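October, 4:30 pm. Murnell bench, student gripper project

Goal for the session: get a usable baseline for the Stasum pick task before the Fustness round. Run 402 was discarded because the timestamps on the encoder log and the video log differ by 11 frames. Resync script is in the repo, not yet tested on the older runs.

Changed the closing speed from 9 to 3 in the config. At 9 the small blocks get pushed before both sides make contact. Left the force limit alone so that only one variable moves.
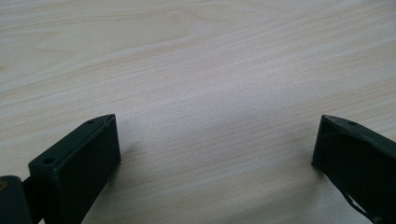
Segmentation is still the weak part of the pipeline. The threshold was tuned in the Sepúlveda room under side lighting and does not carry over to this bench. Glare between the open fingers brings the wood close to white and the grain lines fade there, so a fixed brightness cutoff will take bare table for a pale block. Options are a matte mat under the work area or a per-session background subtraction. Prefer the mat. Right finger has small nicks along the upper edge and the lower edge looks ragged; compare against the spare before logging any more contact data.

To do:

- cut mat, dark gray if the shop has it
- rerun 402 with synced clocks
- check finger spacing at full open against the CAD value
- push the config with the speed change noted in the commit message

Bench is booked by the intro class until 6. Power supply goes back on the lower shelf.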